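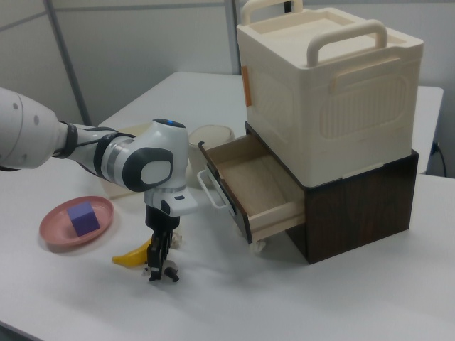 NOTICE TO ALL PATRONS OF THE HOUSE OF HARNANCE

The House regrets to advise that the gray overcoat shown as the final look of the December collection has declined to be sold.

The garment was cut in 1998 by Nathalie Ross and stored unfinished until this season. It was fitted on Friday to Mr. Digby McAlister, who wore it the length of the runway before some 300 guests. On his return it would not unbutton. Mr. McAlister remained in the coat for nine hours and was, by his own account, comfortable. 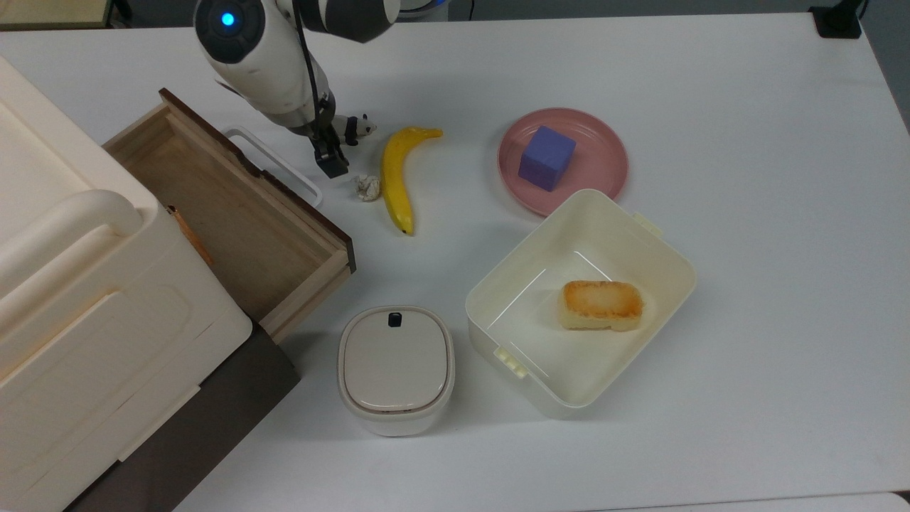

Three offers have since been received. In each case the sleeves shortened during the fitting. Ms. Geeta Thakur, Head of Alterations, let them down twice and has asked to be excused from a third attempt.

The House has therefore released the coat to Ms. Ross, who came for it by the evening train. It fit her at once. Deposits will be returned in full. Patrons are asked not to write to the coat.

Kylie Bright
Secretary to the House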